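Ticket: Groltdale bench, plate cell
Subject: grid tape / placement rules not being followed, runs rejected
Opened by: Yung-ching Shek
Opened: May 27, 2022
Priority: high-ish

Problem
Plate runs from this bench keep bouncing at review. Reason given every time is "start cell unclear". Operators say they're following the sheet. The sheet says "inside the cell, clear of tape" and then gives no number, so everybody has their own idea of clear. Last rewritten in February, before the Puvau job came over.

Checked so far
- gripper open/close, fine
- arm speed cap, fine, matches the Camitard rule sheet
- wrist view against the tape lines, see next

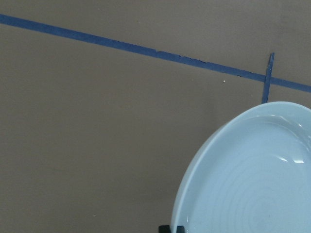

Step 1. Clearance to tape
Rim almost on the long strip, and the short cross piece runs right to the plate. Under the current wording one reviewer passes this and the next one fails it. Also the lower edge of the long strip is ragged partway along. Ragged tape = no clean line to judge from.
Proposed wording: no part of the object within 2 fingers of any strip. If in doubt move it before the run starts, not during.

Step 2. Tape condition
Sheet says replace tape "when worn". Useless. Log says last full re-tape was at 3000 cycles, nothing written down after that. Want a fixed interval, 300 cycles, plus a look at shift start. Gaps in a line count as worn. Torn ends count as worn. Don't patch over old tape, pull the whole strip.
Checked the whole table from the head view as well. Gaps in both of the long cross lines, plate up against the slanted line on the left and over it a bit. By the proposed rule that is a fail twice over.

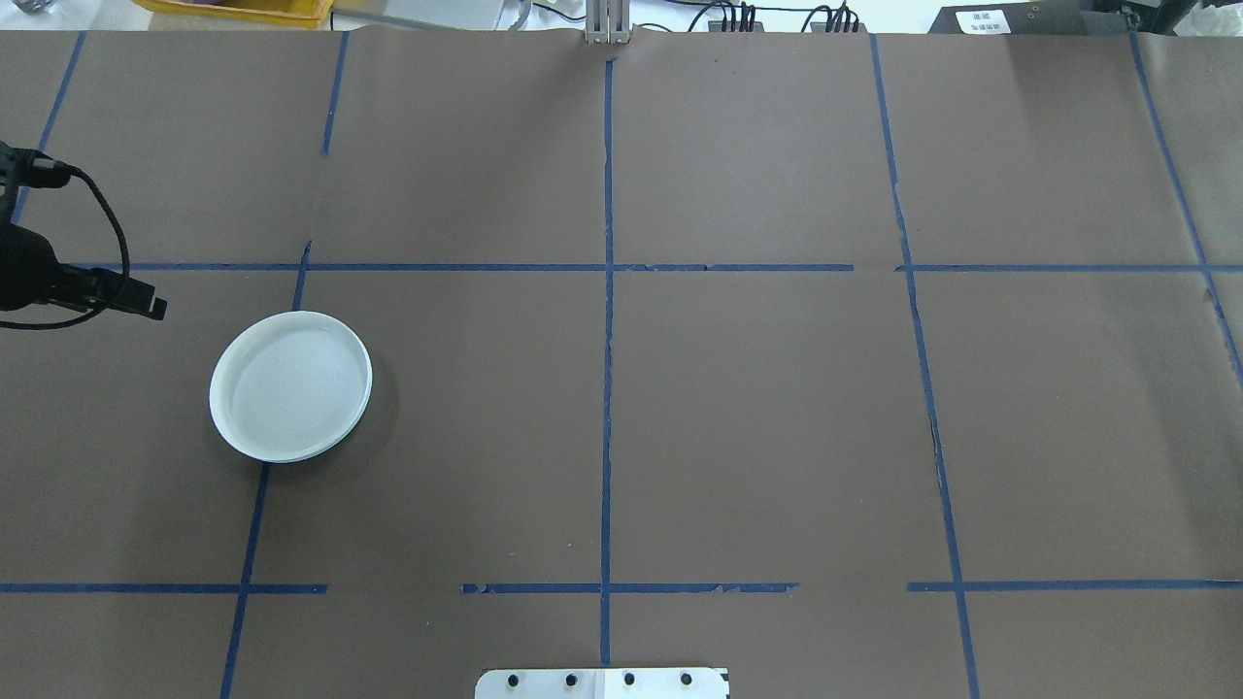 Elisa Marras: I'd be careful with "gaps count as worn". Half the benches in Angelovski would be down tomorrow. Can we say a gap only matters if it borders the start cell or the target cell? And who signs off the re-tape, operator or reviewer? Right now it's neither.

Fair. Changed to: gap bordering start or target cell = stop and fix. Gap anywhere else = log it, fix at end of shift. Operator signs, reviewer countersigns. Evaristo Lombardi wants initials and cycle count on the same line so it can be searched later, ok with me.

Step 3. Approach and hold
Went through the pick rules with Samuele Farina on a call. Arm must not pass over a second object with the gripper loaded unless the run plan says so. Added that. Cable slack to be checked with the arm reached out, not parked. 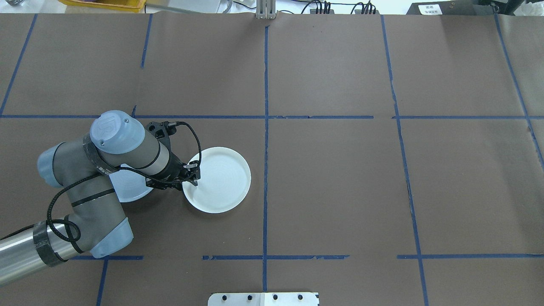

Still open is the rule for more than one object on the table. Current sheet is written for a single item and never mentions a second. With two plates down on the left and the arm reaching across one of them to get at the rim of the other, reviewer can't tell from the head view which cell the hidden one belongs to. So proposal: one object per cell, start positions recorded before the arm comes in, and the run plan names which one gets picked frist. Vittoria Bianchini to confirm whether that breaks the Puvau run plans, 4 of them use pairs.

To do
- new wording for clearance and gaps into the sheet (me)
- re-tape, all lines, old strips off
- pairs rule, waiting on Vittoria
- rerun the rejected set after re-tape, not befor

Status: pending, do not close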